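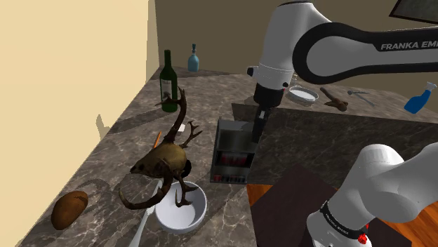
The Winter Ferry

By Buppha Intarasuk. Iglesias, hardcover, 362 pages. Reviewed for the Tultska Library Network, Young Adult and Crossover Fiction.

The Winter Ferry is the second novel by Buppha Intarasuk to be considered by the network's reading panel and the first to be recommended for general purchase. It is a family story told by a sixteen-year-old, Oriel, in the months after her older brother fails to come home from his shift on the ferry at Troststead. The boat is found. He is not. The book opens nine weeks later, at a point when the search has been called off and the household has not yet agreed on which words to use.

Members who read the author's earlier book, The Salt Year, will recall a plot that depended heavily on coincidence. The new novel is quieter and better made. Very little happens in the first hundred pages beyond school, meals, telephone calls and a dispute over a bedroom door. The panel was divided on whether younger readers would stay with it. Three of our five readers thought they would, provided the book is introduced with some care, and this review follows the majority.

Story and setting

Troststead is a river town with one bridge, closed for repairs, and one ferry. Oriel's mother keeps the accounts for the ferry company and therefore continues to work for the people she holds responsible. Her father has stopped going out. Oriel herself has taken to riding the boat back and forth after class, and it is on one of these crossings that she meets Fludamano, a retired pilot known to everyone by his last name alone, who was the last person to speak with her brother.

The chapters alternate between Oriel's account and entries from the company's logbook. The entries are short, flat and written in several hands. At first they seem to be there for local color. By the middle of the book the reader has learned to look at them closely, and entry 581 in particular, which is quoted early and then quoted again, in full, near the end. The panel does not wish to say more about it. It is enough to note that the second reading changes the meaning of a conversation in chapter four, and that the author does not stop to point this out.

The setting is drawn with confidence. The town has its own habits of speech and its own grudges, and the business of the closed bridge runs quietly behind the family's troubles until the two meet at a public hearing in October. This is the longest chapter in the book and the weakest. Several townspeople make speeches, each with a position to represent, and Oriel is reduced to watching from the back row. Some trimming would have helped.

Characters

Oriel is an observant narrator and not always a fair one. She is hard on her mother, whose composure she takes for coldness, and she forgives her father a great deal. Intarasuk allows her to be wrong for a long time. There is a scene in the company office, with the mother adding the same column of figures three times, in which an attentive reader will understand far more than Oriel does. Teachers who use the book to discuss unreliable narration will find this a good place to begin.

Fludamano could easily have been a stock figure, the wise old man on the water. He is written instead as vain, talkative and somewhat evasive, and his kindness to Oriel is mixed with a need to be excused. Their conversations are the best thing in the novel. He tells her the story of the last crossing four times, and each version is slightly longer than the one before.

The brother, Tam, is seen only in memory. The panel felt that he remained a little too good throughout. A single quarrel, recalled late in the book, gives him some edge, but it comes after most readers will have formed their view.

Style

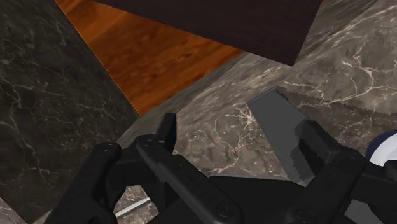

Intarasuk writes in plain sentences and places most of the feeling of the book in objects and surfaces. Oriel knows the rooms of her life by touch: the desk she shared with Tam, the cold counter at the ferry office, the rail on the upper deck. The author returns many times to the contrast between wood, which in this book keeps a record of what has been done to it, and stone, which does not appear to. The contrast is an easy one to see in practice. Orange-brown wood with soft streaks, darker smudges and a cluster of knot-like marks, as shown here, holds the eye in a way that the gray-brown marble near it does not. In the novel the device is used well in the first half and too often in the second. By the time Oriel's father begins to sand down the shared desk, most readers will have seen the moment coming for several chapters.

The dialogue is strong. Family members interrupt one another, change the subject and answer questions that were asked the day before. The panel's two teen readers both singled out a breakfast argument over a borrowed coat as the passage that seemed most true to them. One of them also remarked that the text messages between Oriel and her friend Pell sounded like messages written by an adult, and the rest of the panel had to agree.

The logbook entries deserve a further word. They are set in a smaller type that some readers will find tiring, particularly in the paperback proof. Branches serving readers with low vision should wait for the large print edition, which Iglesias lists in its spring catalog, or direct them to the audio edition. The audio recording gives the entries to a second narrator – a sensible decision – and the alternation is easier to follow there than on the page.

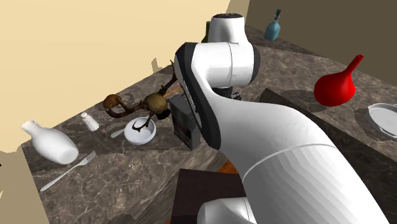
Suitability

The novel deals throughout with grief and with the possibility that a death was not an accident. The question of suicide is raised directly by a classmate in chapter eleven and is discussed by Oriel and her mother two chapters later. Both scenes are handled with restraint. There is no graphic description of the river search, although one paragraph in the logbook sections refers to items recovered from the water. Language is mild. A brief romance between Oriel and Pell's cousin goes no further than a kiss and could have been left out without loss to the story.

The panel recommends the book for readers aged fourteen and above. It may be shelved in both Young Adult and General Fiction, and branches holding 2 copies are encouraged to place one in each. The adult readers on the panel rated it somewhat higher than the teen readers did, chiefly for the portrait of the parents.

Use with reading groups

The Troststead material lends itself to group discussion, and the alternating structure divides conveniently into four meetings. Leaders are advised to ask members not to read ahead past the hearing chapter, as entry 581 loses much of its effect if it is mentioned too early. The questions printed at the back of the hardcover are of limited use. Several of them give away the contents of the final chapters, and one asks readers what they would have done in the mother's place, which the panel considered unhelpful for a group that may include bereaved members.

A better starting point is the matter of the four tellings. Groups may compare what Fludamano adds each time and what he drops, and then set his account beside the corresponding entries in the logbook. The times do not agree. Whether this is a clue or only the ordinary untidiness of a working boat is left open, and the panel's own discussion of it ran well past the hour.

Comparison with the earlier book

The Salt Year ran to over 400 pages and tried to follow three generations of one family. The Winter Ferry covers a single season and is the stronger for it. Readers who gave up on the first book need not be put off, as the two share no characters. Those who admired the first book for its scale may find this one slight in its opening chapters. They should be encouraged to continue at least as far as the second of Fludamano's accounts.

The ending will not satisfy everyone. Oriel does not learn with certainty what took place on the last crossing. The bridge reopens, the ferry is sold, and the family makes a decision about the bedroom. The closing pages are brief, almost abrupt, and one member of the panel believed that a final chapter had been removed during editing. The others found the stopping place well chosen.

Rating and purchase advice

Recommended for all branches with an active teen collection. Recommended with reservations for middle school partner libraries, where the discussion in chapter eleven should be read by staff in advance. The hardcover binding is sound and opens flat. The dust jacket marks easily and should be covered before circulation.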